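# Unit 4 notes: how a commodity gets its price

These go with the session of March 17, 2018, and they're a bit fuller than what we got through in class, so don't panic if some of it looks new.
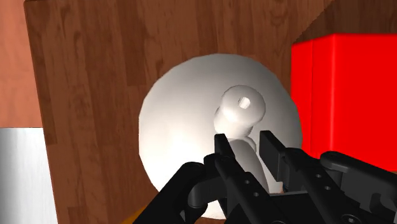

Last time we left off at the difference between the spot price and the futures price, and I promised I'd go over it again slowly. The spot price is what you'd pay for the stuff today, delivered more or less now. The futures price is what two people agree on today for delivery later, say in September. They're cousins, and they tend to move together, but there is usually a gap between them and most of this unit lives in that gap.

## Carrying costs

Let's use copper, and let's use our old friend the Brunska warehouse from Unit 2. Suppose a dealer buys 10 tonnes at the spot price and plans to hold it until September. She has to pay for:

- storage (Brunska charges her $300 for the whole period)
- insurance
- interest on the money she's tied up, which people forget every single year, bless them

Say insurance and interest together come to $800. Her total carrying cost is $1,100, or $110 a tonne. If September copper is trading at less than $110 over spot, she won't cover her costs by buying now and selling forward. If it's more than that, other dealers will notice too, and their buying and selling should squeeze the gap back down.

When the futures price sits above spot we call it **contango**. When it sits below, we call it **backwardation**. I always got these muddled as a student, so please write them on your cheque book or your hand or wherever you'll see them.

## Why would anyone accept backwardation?

Having the metal on the shelf is sometimes worth paying for. Picture Flomolitz, the wire maker in our case study, with orders to fill and a line that can't sit idle. A lower price in September is no comfort to them if they run out next week! The benefit of having stock on hand is called the **convenience yield**, and it tends to rise when inventories are low. You can't look it up in a table - you have to infer it from prices, and we'll practise doing that.

## To work through before next class

1. The Illeston handout gives a spot price of $3,348 a tonne for a made-up grade of metal. Using the same $110 carrying cost and no convenience yield, find the fair September price. (You should get $3,458.)
2. Now suppose September is quoted at $3,400. What convenience yield per tonne does that imply?
3. Read the Bickerstaff case, first half only, and jot down who is hedging and who is speculating. Some of them are doing a little of both, and I'd love to hear your arguments.

Bring a calculator, and bring your Unit 2 notes as well if you can still find them.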